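# About Stumell

Stumell is a small school for people who want to learn to make, mend and alter clothes and household fabrics. We teach evening and daytime courses in Clistlow, on the first floor above the old seed merchant's, with the entrance on the yard side.

Nomvula Steyn and Bianka Gulyás started the school after several years of sharing a workroom. Nomvula cut patterns for a maker of work clothing. Bianka altered wedding dresses and suits, and still takes in a few of both between terms. People kept bringing them things to repair and asking how it was done, so they put a second table in and began teaching on it.

We now have 26 places each term, split between four courses.

## What we teach

**First Stitches** is for people who have never threaded a machine. You make a cushion cover, a drawstring bag and a pair of pyjama trousers.

**Mending** covers darning, patching, zips, hems and linings. Bring your own things. We keep spare zips and a large tin of buttons, and you are welcome to both.

**Pattern Cutting** runs over two terms and starts in September. You need to be able to put in a sleeve before you join.

**Home Furnishings** deals with curtains, blinds, loose covers and bedding. Sibusiso Mofokeng teaches it. He trained as an upholsterer and is particular about measuring windows.

## How classes run

Daytime classes begin at 10 am and evening classes at 6.30 pm. Machines, irons and thread are included in the fee. Fabric is not, apart from the first two weeks of First Stitches. Most students buy theirs from Shabalala, the fabric shop on the corner, which gives our students a discount on cut lengths.

If you miss a session, you can make it up in the same week of another course if there is a table free. Please ring first.
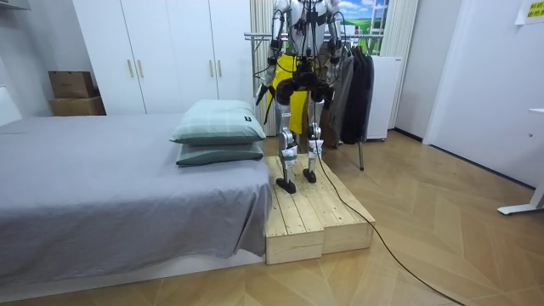 **Nosipho Mathebula**
Course secretary

I look after bookings, fees and the waiting list. Places are offered to current students first, then to the list in order. A deposit of £25 holds a place and comes off the full fee.

The stairs are steep and there is no lift. We run Mending once a term in the ground-floor room at the Fliltetti building for anyone who would find them difficult, and the fee is the same. Parking in the yard is for unloading only, but the car park behind the library is free after 6 pm.

The office is open during class times. If the door is shut, leave a note in the box with your phone number.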